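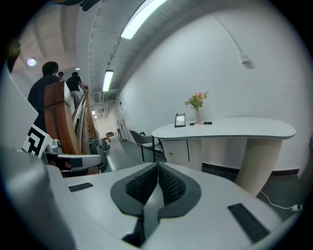

Search this site Go

Interiors II, Handout 14
Stairs, corridors and the front desk

Reading: Burkmont, chapter on circulation. Skip the part about escalators unless you are fond of them.

1. Stairs
People meet on stairs. They stop, they remember something, they turn around, and somebody behind them has to wait. Plan for this. A wooden handrail should start where the hand wants it, and the post at the bottom will be leaned on for the life of the building, whatever your drawing shows. A solid, broad post looks handsome and hides whoever is standing behind it, so check the view from the corridor before you fall in love with it.

Balusters: see last week. Yes, they are on the exam.

2. Corridors
Long white wall, exposed ceiling, a line of fluorescent fixtures. You have all walked down it. Exposed beams make a corridor feel taller and also put every later decision on show. The same goes for cable run along the surface of a wall. The client will tell you it is temporary.

Draw your lighting plan and your cable plan on one sheet. Students who use two sheets discover the overlap during the critique, in front of everyone.

3. The front desk
A curved edge is kind to hips and hard on filing cabinets. Work out where the straight things go before you draw the wave. White tops show pen marks - specify something that can be wiped. If the desk sits on a wooden pedestal, give visitors room for their feet, and remember that a ribbed surface collects dust with great dedication.
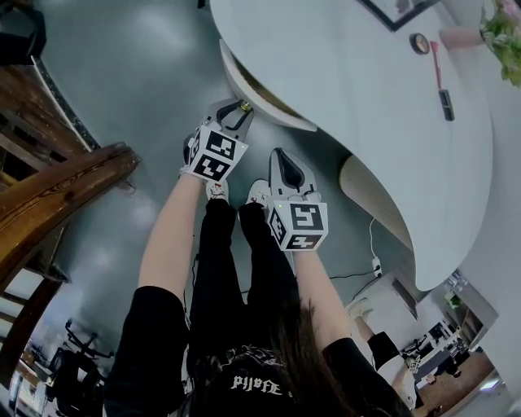

Renato Navarro objected at this point that the curve costs too much, and that he would sooner spend the 3,000 on a decent floor. Fair. Bring the numbers for both to the Hornivwood review and we can argue properly.

For next time: one stair, one corridor, one desk, all at the same scale. Last year's sheets had three.

Interiors II course pages | Contact the department office | Back to top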